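Back from Flirkow, sort of unpacked

Home. Tired. Laundry on, kettle on, typing this before I forget it all.

So the overnight bus. 320 km and it felt like double. I booked seat 13 becuase it was the last window one going and the heater vent is right there at your ankle. Cooked on one side, freezing on the other. Next time I'd go the day bus and just lose the day. $64 each way though, can't grumble at that.

Flirkow itself – loved it. Tiny. One main street, a bakery that shuts at noon, a river you can walk along for ages without seeing a soul. Stayed at the Ekasitz, up the hill past the school. Thin walls, great shower, colour scheme straight out of my nan's caravan. Breakfast was toast and more toast. Fine by me.

Did the Grornard track on the second morning. The sign says easy. Is not easy. Steps the whole way up, 16 bends, lookout at the top fogged in completely. Sat there and ate a squashed sandwich. Favourite bit of the trip, probaly.

Shoes: wrong ones. Blister the size of a coin. 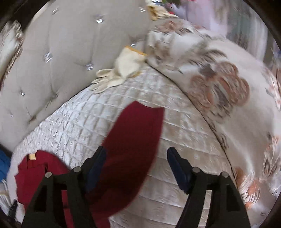

Filed under: Trips, Short ones

Packing notes for next time, mostly for me. Fewer jumpers. One decent torch. Take the good thermos, not the leaky one. Earplugs!! Small bills for the bakery, they don't take cards and the closest machine is back at the servo.

Might go again in May if work's quiet. Want to see the lake at Oyelaran too, same bus line, an hour further on. Kettle's boiled. More later.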